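Marlies Camenzind joined the Tirkell Wellness Center in April as coordinator of adult fitness programs. A former competitive rower, she has taught group exercise for 10 years and holds a particular interest in strength training for older adults.

Ms. Camenzind will direct the beginner conditioning course, which meets on Friday at 6 p.m. in the lower studio. Each session includes a warm-up, light resistance work and a period of guided stretching. Enrollment is limited to 37 participants, and members of all ability levels are welcome.

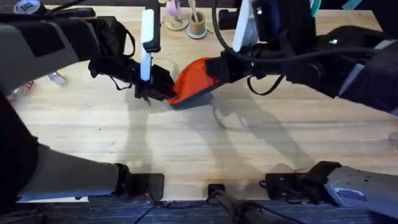

An orange object above a wooden tabletop.

Prior to her appointment, Ms. Camenzind assisted Hubert Pfister with the Aigner walking program, in which 300 residents took part. She continues to lead its Saturday morning route.

I have attended her classes since the spring and have found her instruction patient and thorough. Members who wish to arrange an individual consultation may leave their name at the front desk.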